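Clorkau Fund: how the Mesedell constitutional history project is getting on
Second progress report, for Trudy Harawira

Hello Trudy,

You asked for something you could read over a cup of tea, so I've left the formal template for the accounts people (Orathai has sent that separately) and written this one the way I'd tell you if you were across the desk.

The big news is that the interviews are finished! We ended up with 70 of them, which was the number in the bid, though for most of the spring I'd have bet money against it. Two people who sat on the drafting body for the Mesedell charter had turned us down flat last year, and both changed their minds after Anahera wrote to them again, by hand, with a list of exactly what we'd ask and what we wouldn't. One of them talked for most of an afternoon about the emergency powers clause and how it came to have no time limit in it. I'd always assumed that was a deliberate choice by the majority group. According to him it was dropped in a late-night redraft and then defended afterwards as if everyone had meant it. We can't hang a chapter on one man's memory, of course, but it sent Anahera back to the committee minutes, and there is a gap just where he said there would be.

Transcription is a bit behind. We have 16 interviews still to be typed up and checked with the people who gave them, and the checking is the slow part. Several of our interviewees are getting on in years and want the transcript on paper in large type, with time to think. I don't want to rush them. They're trusting us with things they have never said in public, and if it means the full set is ready in September when I'd promised June, I'd rather come clean about it now.

The law side is Fletcher's and he's flying. He has read his way through 965 pages of tribunal papers on citizenship and residence, and he has a decent first draft of the comparative chapter. His argument has shifted since the last report. He started off thinking the upper court was timid about reviewing executive orders, full stop. Now he thinks it was quite bold on procedure and timid on substance, and that the judges knew exactly what they were doing: send the order back for bad paperwork, and never have to say whether the power existed. I find it pretty convincing, and so did the people at the Halliday seminar, apart from one chap at the front who thought we were giving the judges far too much credit for cunning. Fletcher has added a section to answer him.
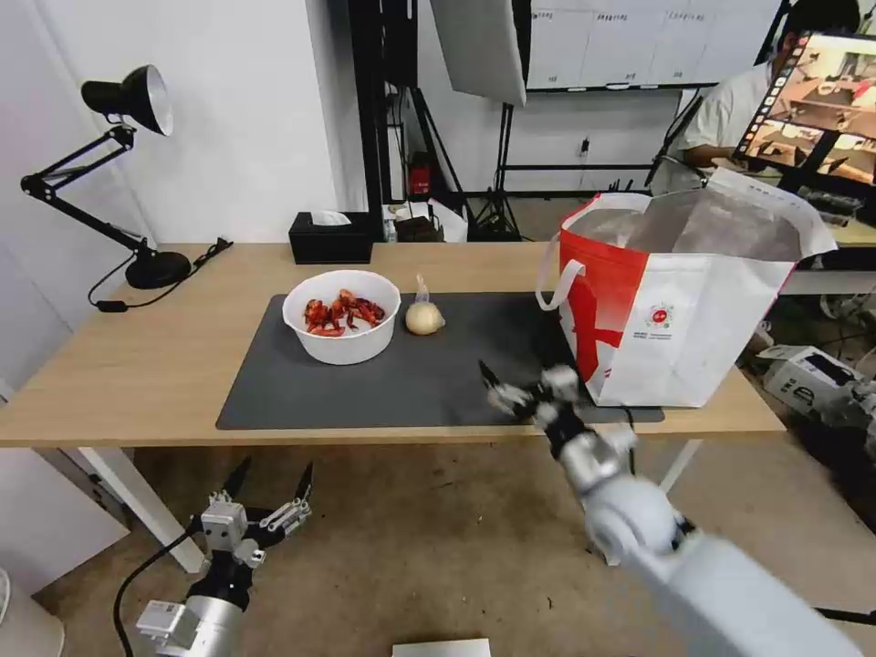
On to the teaching pack, which I know your trustees care about. It was tried out with the evening class and with the second-year diplomacy students, and the two groups could hardly have been more different. The students went straight for the treaty exercise and haggled over the wording of the transit article until we had to put the lights out on them. The evening class weren't fussed about treaties but got very worked up about who counts as a resident, which had people bringing in their own letters and forms to compare. We've split that unit in two as a result and moved it to the front. Digby wants a short glossary as well. I was against it (I think you learn what "ultra vires" means by seeing somebody caught out by it) but I've been outvoted and he's writing one.

I also need to own up about the website. We'd planned to put the searchable archive on Naridex, and I told you in the last report that it was as good as done. It wasn't. The system copes nicely with the documents but makes a mess of access restrictions, and about a third of our interviews are closed for a set period or open only to registered readers. I wasn't willing to put anything up until I was sure a closed interview would stay closed. Orathai has spent a lot of time with their support team and we now have a test version that behaves. She's going to try to break it over the next few weeks. If she can't, we'll go live with the open material first and add the restricted part later.
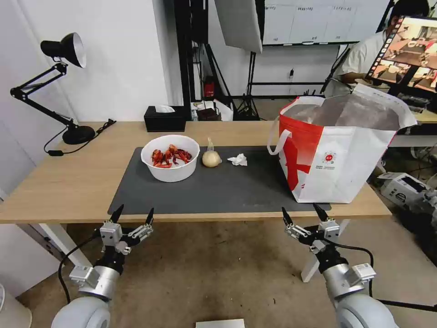 Money next, quickly. We're underspent on travel, mostly thanks to people being happy to talk by phone once they'd met one of us, and overspent on transcription, for the reasons I've given. With your blessing I'd like to move the spare travel money across and keep a little back for translation. Four of the interviews drift in and out of a second language, and the automatic version of one of them had a former minister "dissolving the soup" when he was talking about parliament. We do need a proper translator. The exact sums are in Orathai's form and nothing in there changes the total.

A few things I'd like your steer on when you have a minute. The first is whether the fund would mind us publishing Fletcher's chapter early as a working paper. He's had an offer, and it would help him with job applications. The second is the closing workshop. Digby would like to hold it in Mesedell itself so that the people we interviewed can come, and I agree with him, but it'll cost more than using our own building and we'd have to find a room with step-free access. Could we talk about that before I ask anyone for quotes?

The other one is smaller. The advisory group has lost its retired judge, who has moved to be near her daughter, and we could do with someone who has sat on a bench and isn't afraid to tell us we've misread a ruling. If anyone comes to mind, do pass on a name.

Next up for us: the rest of the transcripts, Anahera's chapter on the drafting minutes, the second go at the teaching pack, and a long argument about the title of the book, which Digby and I have been having on and off since the project began. I'm in most mornings from half past nine if it's easier to ring.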